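Course handout, Unit 4: Perception and Control for Cloth Handling

This unit covers the software that lets a two-arm robot handle clothing in a furnished bedroom. Students should read it before the Horham lab session and bring a working copy of the Stinix planner.

## 1. Wrist view

The wrist camera always sees its own gripper. The base and both finger assemblies must be masked before segmentation, or the planner will treat them as obstacles. Mirrors need a mask as well. A person reflected in the glass over the dresser must not enter the map as a person behind the wall.
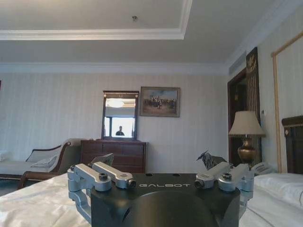

## 2. Two-arm hold

A garment held at both corners of the waistband joins the two arms into one closed chain. The controller must then limit the distance between the grippers as well as the force at each one. The head camera supplies the outline of the hanging cloth. On white bedding, blue denim separates well by color; a thin black hanger lying on the duvet is a separate object and needs its own label. 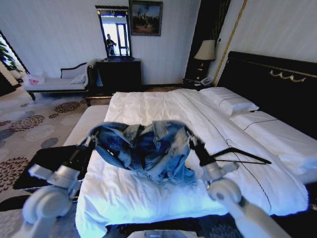
## 3. Assigned work

1. Write the gripper mask and test it on 111 wrist images.
2. Plot gripper distance over one full lift, sampled every 15 ms.
3. Read Obradović, chapter 23, on closed-chain control.

Reports are submitted through Nerkia and may not exceed 3000 words.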